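Legibility of Handwritten Lecture Notes on White Surfaces Under Diffuse Light

Project report, 16 January 2025
Treasa Hayes, Rónán Gilmartin
Supervisor: Siv Lindqvist

1. Background

Students who sit toward the back of a seminar room often report that board writing is hard to read. Complaints usually concern letter size, but earlier coursework by Áine Lynch suggested that stroke contrast matters more once letters exceed a modest height. This project tested that claim with a fixed set of words and two lighting conditions.

2. Method 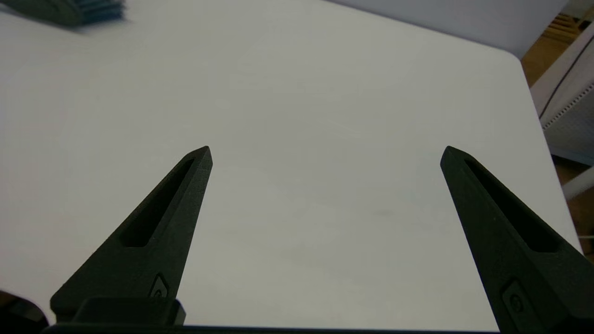 Word lists were drawn from first-year lecture notes in chemistry and economics. Proper names and abbreviations were removed. The final pool held 851 words, from which each reader received a random selection. Readers were seated at one of two distances and asked to copy what they read. Spelling errors that preserved the word were accepted.

Lighting was either overhead only or overhead with a side lamp. The side lamp was included to produce uneven shading across the writing surface, a condition common in rooms with windows along one wall.
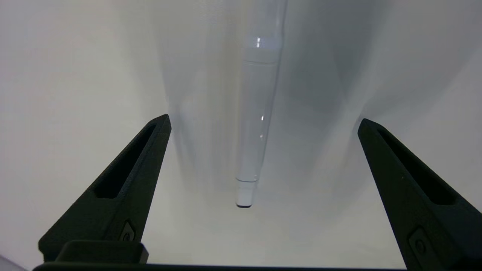
Readers with uncorrected vision problems were excluded. Each session was limited to 10 minutes to reduce fatigue. A total of 235 responses were kept for analysis after incomplete sheets were discarded.

3. Results

Error rates rose with distance under both lighting conditions. The side lamp increased errors at the far position and had little effect at the near one. Most errors involved confusion between "a" and "o" or between "n" and "u". Stroke contrast predicted errors better than letter height, in agreement with Lynch.

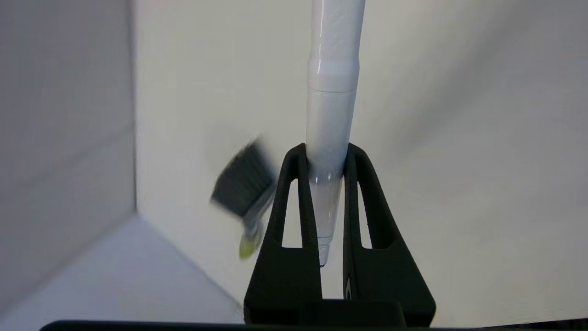

Figure 3. White marker held upright, tip down.

4. Limitations

All words were written by one person, Priya Gallagher, in unjoined print. Joined handwriting was not tested. Ink color was held constant, and the results should not be extended to red or green ink. Reader age was not recorded.

5. Further work

A second round should use several writers and add a third distance. The copying task could be replaced by reading aloud, which would remove errors introduced by the reader's own handwriting.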